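Open It Up: what's inside an old office PC and how to look after it
Speaker notes, repair evening talk, Ludlow, 8 Dec 2025
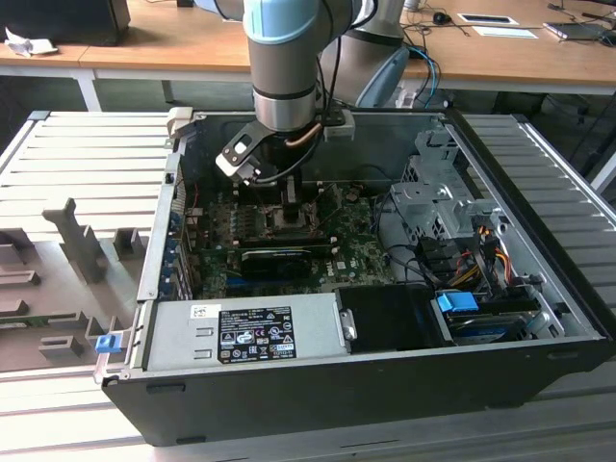 Slide 1. Dell tower on its side, panel off. Follow the blue parts.

Welcome, mention tea, mention the fire door. Then straight in.

Ask for hands up: who has a desktop computer in a cupboard or under a desk that they've never opened? Usually most of the room. Next question, who was told as a child never to take the back off anything? Same hands, in my experience!

I want to get across how friendly these machines are once the side panel is off. I love them. I've opened 51 old office towers since May and I still get a little thrill when the panel lifts away and there's the whole thing laid out like a town seen from a hill.

SLIDE 1, leave it up for the whole first half

Start with the position. The tower is lying flat, inside facing the ceiling. Say this twice, as people try to work on them standing up and then wonder why everything is awkward. Flat on its side, on a firm surface, good light from above. You can put both hands in and nothing is hanging off its cables.

Point at the blue bits first. There are clips by the expansion slots on the left, a handle sticking up by the hard drive at the lower right, and a little latch tab at the front corner. On a lot of office machines a coloured part means "you may touch this", and it's one of my favourite bits of design anywhere. Somebody sat down and thought about the person who would have to open this in a hurry. (Pause here. Someone always says their printer does the same with green.)

Go round the inside in this order:

The motherboard. The big green board in the middle, with the maker's name on it. Everything else plugs into this or is held near it. If the case is a town, the board is the roads.

The processor socket. The square one near the top of the board. Tell them about fingers: hold a processor by its edges, always, and never poke about in the socket. It's the one place in the machine where I go quiet and slow down. On most desktops there will be a heatsink and fan over this spot, so if they open their own and can't find the square, it's under the fan.

Graphics card. The black one sitting across the board below the socket. Its job is pictures on the screen. Plenty of office machines never had one and manage perfectly well without. Explain that a card is usually held in two places, at the bracket and by a small catch on the slot, and that the catch is what people forget. If it won't come, stop pulling and look for the catch. Pass round the spare card from the box so they can feel the weight of it.

The slots. Blue and black, lower part of the board. Don't get drawn into which is which or we'll be here till midnight. Enough to say that a slot only takes the sort of card it was made for, and the notches have to line up.

The drive cage. Grey metal on the right with the perforated panels. Everything you've saved lives somewhere round here! The hard drive is the one with the blue label, down at the lower right. This gets people's attention more than anything else in the talk, so give it time. Someone will ask whether they can take it out and keep it before giving the computer away. Yes, and it's a lovely first job.

The power supply. Silver, along the bottom of the slide, with the black label full of small print and logos. Be firm here. You can unplug it, you can unscrew it and lift it out whole. You do not open it, ever, even if it has been off for a week. Anything wrong inside it means a replacement.

Cables. Yellow, red, orange and black for power, in a bundle by the cage. The black ones curving over the board towards the drives carry data. They look like a plate of spaghetti and everyone is put off by them, which is a shame. Every one goes from one place to another place and has a plug that only fits one way round. Take a photo on your phone before you unplug anything. I still do it every time.

BREAK, ten minutes, kettle. Leave the demo tower open on the front table so people can have a nose.

SECOND HALF: what to do with it

Before you start

Shut down properly, switch off at the wall, take the mains lead out. Press the power button once with the lead out. Touch bare metal on the case before touching any board, and do it again whenever you've wandered off and come back. Woolly jumpers off if you can bear it. An egg box for the screws – best tool I own.

Cleaning

The most useful thing most people will ever do to their computer, and very satisfying. Soft paintbrush, can of air, short bursts. Hold fan blades still with a finger while you blow. Take the case outside if the weather lets you. No household vacuum nozzle near the boards. No sprays or wipes on anything green.

Tell the story of the Hunudgate Road machine here. It came in as "dead, please scrap", cut out after a few minutes every time, and had a felt blanket of dog hair across the front vent. Twenty minutes with a brush. It's now doing the stock list at the food bank and has never cut out since. Always gets a cheer.

Memory

Long thin sticks in long thin slots, with a clip at one end or both. Open the clips, lift the stick straight up. Going back in, match the notch and press until the clips close. It takes more push than you expect! If a computer beeps at you and shows nothing on the screen, taking the memory out and putting it back is worth trying before anything else.

Drives

Swapping an old spinning hard drive for a solid state one is the upgrade I'd shout from the roof. Start-up goes from make-a-sandwich to hardly-time-to-sit-down. Copy everything first. Then check you've copied everything. Label the old drive with a bit of masking tape and put it somewhere you'll remember.

The little battery

Coin-shaped, on the board. If the clock is wrong every time you switch on, this is usually the reason. Cheap, quick, most supermarkets have them. Check the number printed on the old one before you buy.

Questions I normally get

"Will I break it?" You might, a bit, one day. I snapped a retention clip on my second ever machine and held the card in with its screw for years afterwards. It worked fine. Go gently, and do your first one on a computer you don't need.

"Is it worth it for something this old?" For letters, email, homework and watching films, very often yes. Be fair about it though: some can't run an up-to-date operating system from their maker, and then we talk about the free ones. Point to the leaflet.

"Does this work for laptops?" Same family, much smaller house. Come to the Prorkari sessions in the new year, we do a whole evening on laptops with the tiny screwdrivers.

"Where do the parts go?" Good ones go on our shelf, sorted into tubs. The Kołodziej workshop takes bare boards and dead supplies for recycling. Our shelf list is up to item 1221 and it's open to anyone, come and rummage.

Hands-on part

Two to a machine, 24 seats. Panel off, lay it flat, find the coloured parts, find the drive, find the power supply and leave it be. Then one memory stick out and back in. That's plenty for a first go. Don't let the keen ones strip the whole thing, the screws end up in the carpet.

Things to bring: demo tower, spare graphics card, tub of memory sticks, six brushes, air cans, egg boxes, masking tape, pens, extension lead, leaflets, the good lamp (the hall lights are hopeless from the third row back).

Note to self from last time: talk slower over the cables. Repeat the question back before answering, they can't hear each other at the back. And put slide 1 up again for the hands-on part, people like to check theirs against it even when they have a different make.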